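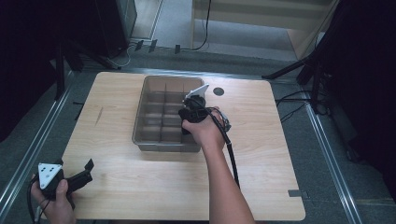
**Unit 4: Comparing Hand-Held Grippers**
Skitonia Institute, Laboratory Course in Manipulation

This unit is completed in pairs. Each pair will compare the Omow and Bayram finger sets on a short sorting task and will submit one written comparison. Students should have read the Unit 3 notes on marker tracking before the session.

## 4.1 Purpose

A hand-held gripper allows a person to perform a task directly while the tool records the motion of the hand and the opening of the jaw. The quality of such a recording depends on the fingers. A finger that slips, bends, or blocks the camera's view will produce data that an arm cannot follow. The comparison in this unit is limited to three properties: grip on small parts, clearance inside a narrow compartment, and view of the fingertips.

## 4.2 Setting up

1. Place the compartment tray on the table so that both operators' tools can reach every compartment without crossing.
2. Check that the marker plate on each gripper is firmly seated. A plate that can be turned by hand must be tightened before recording.
3. Route each cable back along the forearm. The cable should not pull on the tool when the arm is fully extended.
4. Start the Lulell recorder and confirm that both grippers are listed. Open and close each jaw fully once.
5. Inspect the finger pads in the gripper's own camera view. Fraying and crumbling along the pad edges, as on the two fingers shown with this step, must be entered on the wear sheet before the first trial.

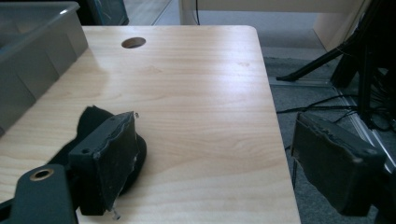 ## 4.3 Procedure

Each operator performs 40 transfers with each finger set. Parts are taken from the bin and placed one to a compartment, beginning with the far row. The two operators then exchange roles. Finger sets are changed only between blocks, and the jaw calibration is repeated after every change.

A transfer counts as failed if the part is dropped, if it lands in the wrong compartment, or if the gripper moves the tray. Failed transfers are recorded and are not repeated. Operators should work at an even pace — speed is not graded.

## 4.4 Written comparison

The report is limited to 2 pages and should contain:

- the failure count for each finger set, separated by operator
- one still from the gripper camera for each set, with a note on how much of the fingertip is visible
- the condition of the pads before and after the session
- a recommendation for one set, with reasons

Differences between operators are often larger than differences between finger sets. Where this occurs, it should be reported plainly. Reports are due at the start of the Monday session.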